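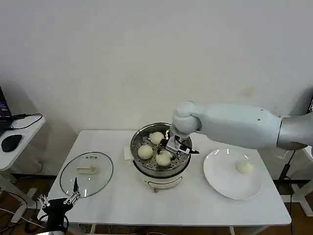
1. Introdução

O presente relatório descreve o trabalho desenvolvido na unidade curricular de Projeto em Sistemas Autónomos, cujo tema foi o software de controlo e perceção para a transferência de alimentos cozidos a vapor de uma panela para um prato. A tarefa consiste em pegar nos pães um a um, dentro do cesto perfurado, e pousá-los num prato ao lado. Na imagem de abertura o prato tem um pão e o cesto tem três, com a garra sobre o pão da frente, à direita.

O projeto foi orientado por Priit Tamošiūnaitė. O código foi escrito em Python e C++ e está organizado em dois repositórios: Lomiritz (perceção) e Flikbridge (comunicação com os braços e execução de trajetórias).

2. Objetivos

Os objetivos definidos na proposta inicial foram os seguintes:

- detetar cada pão dentro do cesto, mesmo quando há oclusão pela garra;
- calcular uma pose de preensão que não colida com a parede do cesto;
- executar a transferência sem deformar o pão de forma visível;
- registar todos os ensaios num formato que permita repeti-los em simulação.

A remoção da tampa fazia parte da proposta, mas ficou fora do âmbito depois da reunião intermédia de dezembro. Todos os ensaios começam com a tampa já pousada na mesa.

3. Arquitetura do software

3.1 Perceção

O módulo Lomiritz recebe a imagem da câmara superior e devolve uma máscara por pão. Foi treinada uma rede de segmentação pequena com 1.359 imagens anotadas manualmente, das quais 200 ficaram reservadas para validação. A primeira versão confundia o papel branco ao lado da panela com um pão. O problema foi resolvido limitando a procura a duas regiões, o interior do cesto e o interior do prato, ambas obtidas por ajuste de elipses ao bordo.

O metal do cesto causa reflexos que estragam a leitura de profundidade. Em vez de usar a profundidade ponto a ponto, ajusta-se um plano ao fundo do cesto no início de cada sessão e a altura do pão é estimada a partir desse plano.

3.2 Planeamento

O planeador gera candidatos de preensão em torno do centro de cada máscara e elimina os que colocam os dedos demasiado perto da parede ou de outro pão. A ordem de recolha é decidida por um custo simples, que soma a distância ao braço direito e a folga disponível. O resultado habitual é o robô começar pelos pães mais afastados da parede.

A trajetória é dividida em quatro segmentos: aproximação, descida vertical, subida vertical e transporte. Só o segmento de transporte é otimizado. Os outros são retas no espaço cartesiano, com velocidade fixa.

3.3 Controlo

O Flikbridge envia referências de posição às juntas e lê a corrente do motor da garra. O fecho termina quando a corrente ultrapassa um limiar ou quando a abertura atinge o valor mínimo, caso em que a preensão é marcada como falhada e o planeador é chamado de novo. O braço esquerdo mantém-se numa pose de repouso durante toda a tarefa. O seu volume entra no modelo de colisões como obstáculo fixo.

4. Ensaios

Os registos dos ensaios são guardados com a ferramenta Prarnura, que junta imagens, posições das juntas e eventos do planeador num único ficheiro. O conjunto final tem 2.453 registos, incluindo os ensaios interrompidos. Para afinar os limiares de fecho usaram-se 1.000 execuções em simulação antes de passar ao braço real.

As falhas mais frequentes foram:

- pão encostado à parede do cesto, sem nenhum candidato válido;
- dois pães segmentados como um só quando se tocam;
- libertação demasiado alta sobre o prato, com o pão a rolar até ao rebordo.

A última foi corrigida baixando o ponto de libertação. A segunda continua por resolver. Tentou-se separar as máscaras com uma transformada de distância, com bons resultados em simulação e resultados irregulares nas imagens reais.

5. Limitações e trabalho futuro

A calibração entre câmara e braço é feita à mão no início de cada sessão e qualquer toque na mesa obriga a repeti-la. Falta um procedimento automático. O limiar de corrente foi ajustado para um único tipo de pão e não foi testado com outros tamanhos.

O passo seguinte é integrar o detetor de contacto Kandasamy, que já corre isoladamente mas ainda não comunica com o Flikbridge, e voltar à abertura da tampa com os dois braços.

Versão entregue em 8 de maio de 2025.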